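Student Projects > Product Design > Second Year
Home Projects Workshops Staff Contact
Search this site Enter keyword Go

Paper Cups and Sleeves in the Forham Building Cafe
Project report by Wilson Bermúdez
28 Sep 2022

1. Background

The cafe on the ground floor of the Forham building sells coffee and tea in white paper cups. Every hot drink goes out with a cardboard sleeve. Our course asked us to pick one everyday item and look at how it is used and thrown away. I chose the cup and sleeve because I use them most days, and because the cafe manager agreed to let me collect used ones.

The cafe buys from two suppliers, Bravodik and Tovar. The Bravodik cup has a thinner wall. The Tovar cup is slightly stiffer and has a tighter rolled rim. The sleeves all come from Tovar and fit both cups.

2. What I collected

I put a marked bin next to the regular trash for two weeks in April. At the end I had 384 cups. Of these, 56 had no sleeve. The rest still had the sleeve on, which means most people throw both parts away together. Cups with lids were sorted into a separate box and the lids were not studied.

3. Handling the cups

A paper cup holds its shape mostly because of the rim and the base. The wall between them is thin and bends easily. I wanted to know where a cup can be held without being crushed, first upright and then on its side, since a lot of cups end up on their side in a bin or on a tray.

Upright, the sleeve is the obvious place to hold. It adds a second layer and spreads the pressure. On its side, the cup rolls in a curve because one end is wider, so it is harder to get hold of in the middle. The rim is easier to reach and only one thickness of wall has to be pinched.
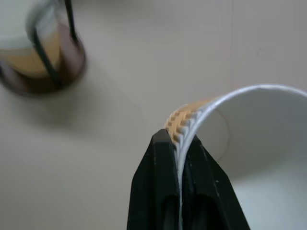

Figure 1. White paper cup on its side, held at the rim. Part of the ribbed cardboard sleeve shows on the outside.

I repeated the rim hold on 4 cups of each brand. The Bravodik cups creased near the rim on two tries. The Tovar cups did not crease, but one sleeve slid off when the cup was tipped.

4. Separating the sleeve

The sleeve is plain cardboard and can go in the paper recycling. The cup has a lining, and our local service does not take it. I timed myself pulling the sleeves off 200 cups. It went quickly with dry cups. Where coffee had run down the outside, the sleeve stuck and sometimes tore along a ridge.

5. Problems

Some of the bins were emptied by mistake on the third day, so the total is too low. I did not record which brand each cup was until the second week. I also planned to test a sleeve from Fleltis with a pull tab, but the samples came after the collection was finished.

6. Next steps

I would like to try the Fleltis sleeves in the cafe and put a small slot for sleeves beside the trash. The manager has said yes to the slot if it fits under the counter by the door. I still need to measure that space.

Tags: packaging, paper cups, recycling, cafe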